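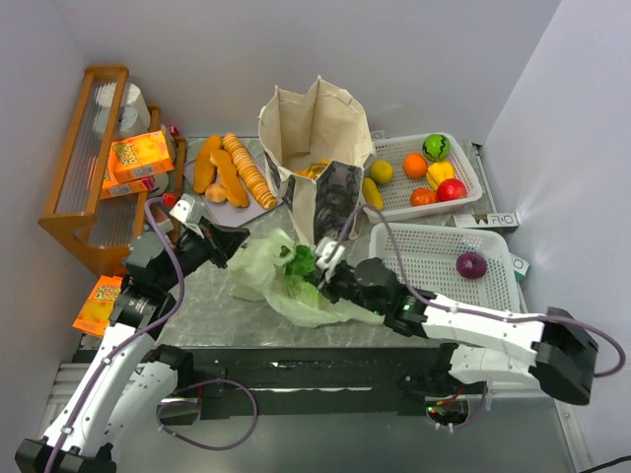

Startseite | Küche | Vorräte | Putzen | Werkstatt | Über mich
Suchbegriff eingeben Suchen
Seite drucken | Seite per E-Mail senden

Grünzeug länger frisch halten (und was mit den Tüten passiert)

So, September, und ich schleppe wieder mehr Gemüse vom Markt heim, als zwei Leute essen können. Jedes Mal dasselbe: Ich nehme mir vor, nur Zwiebeln zu holen, und dann liegt da dieser krause Grünkohl oder so ein schöner Bund Petersilie, und schon ist der Stoffbeutel voll. Ein paar von euch haben gefragt, wie ich das alles über die Woche bringe, also schreibe ich es jetzt mal auf. Ist länger geworden als gedacht, holt euch einen Kaffee!

Das Auspacken

Ich packe sofort aus, noch mit den Schuhen an. Früher stand der Beutel gern mal bis zum Abend im Flur, und dann war der Salat unten platt wie eine Briefmarke. Jetzt kommt alles auf die Arbeitsplatte, Beutel nach hinten, das Blattgemüse nach vorn, denn das ist als Erstes dran. Kartoffeln und Zwiebeln können warten, die nehmen einem nichts übel. (Aber bitte nicht zusammen in eine Kiste, die Kartoffeln keimen mir sonst schneller. Meine Mutter schwört zwar aufs Gegenteil, wir diskutieren das seit Jahren.)

Krauses Blattgemüse wie Grünkohl oder Endivie wasche ich NICHT gleich. In den Krausen bleibt so viel Wasser hängen, das bekommt man mit keiner Schleuder ganz raus, und nach 3 Tagen hat man Matsch. Ich schüttle es nur kräftig über der Spüle aus, zupfe die gelben Blätter ab und schlage es in ein trockenes Geschirrtuch ein. Dann ab in eine Tüte, oben offen, und ins Gemüsefach. Hält bei mir gut und gern 7 Tage, Grünkohl auch länger.

Zartere Sachen, also Kopfsalat oder Pak Choi, bekommen ein leicht feuchtes Tuch. Feucht heißt: einmal nass machen und auswringen, bis wirklich nichts mehr tropft. Und nach oben damit! Wenn da ein Kohlkopf draufliegt, braucht man sich über braune Stellen nicht zu wundern.

Die dünnen Plastiktüten

Ja, ich weiß, die soll man gar nicht erst nehmen. Ich habe meistens eigene Netze dabei, meistens eben. Wenn doch eine von diesen dünnen Knistertüten mitkommt, wird sie bei mir mehrfach benutzt. Umdrehen, Krümel und Sand ausschütteln, über den Wasserhahn hängen, trocknen lassen. Danach falte ich sie längs zu einem Streifen und dann zum Dreieck, so wie man früher diese Papierfußbälle gebastelt hat. In ein altes Gurkenglas passen davon unglaublich viele. Letzten Winter habe ich aus Neugier durchgezählt, es waren 177. Seitdem nehme ich wirklich seltener eine neue.

Wo rohes Fleisch oder Fisch drin war, kommt die Tüte natürlich weg, da bin ich streng.

Obst und Grünzeug getrennt

Der Fehler, den ich am längsten gemacht habe: Äpfel ins gleiche Fach wie den Salat. Äpfel geben Reifegas ab und davon wird Blattgemüse gelb. Bei mir wohnt das Obst jetzt in einer Schale auf der anderen Seite der Küche, Orangen und Zitronen im Sommer auch mal im Kühlschrank, aber dann ganz oben und das Grün ganz unten. Bananen hängen am Haken, die dürfen nirgends mitspielen.

Stoffbeutel pflegen

Den Beutel vergisst man so leicht! Da rieselt Erde rein, mal läuft ein Joghurt aus, und irgendwann müffelt er. Helle Baumwollbeutel wasche ich auf links, bei Aufdruck höchstens mit 40 Grad und ohne Trockner, sonst bröckelt die Farbe. Noch feucht in Form ziehen, die Henkel glatt streichen und über die Stuhllehne hängen. Gegen Möhrenflecken hilft bei mir Gallseife und danach Sonne, die Sonne bleicht das Orange fast ganz weg. Karamellfarbene Flecken vom Tee gehen dagegen nie raus, da habe ich aufgegeben.

Wenn der Beutel beim Einpacken dauernd zusammensackt: den Rand einmal nach außen umschlagen, dann steht er von selbst und man hat beide Hände frei. Den Tipp habe ich von Colin Holroyd aus unserem Kochkreis, der sonst nur über Messer redet.

Und wenn doch was schlapp ist

Eine halbe Stunde in eine Schüssel mit sehr kaltem Wasser, die Stiele vorher frisch anschneiden. Salat wird fast immer wieder knackig, Petersilie auch. Was danach noch hängt, wandert bei mir in die Suppe oder mit Knoblauch und 2 Löffeln Öl in die Pfanne. Grünkohlstiele schneide ich ganz fein und brate sie mit an, die sind viel zu schade für den Kompost.

Nächstes Mal geht es um Kräuter im Gefrierfach, da habe ich gerade einen Versuch mit Dill laufen und bin noch sehr skeptisch.

Seite drucken | Seite per E-Mail senden
Nach oben | Vorheriger Tipp | Nächster Tipp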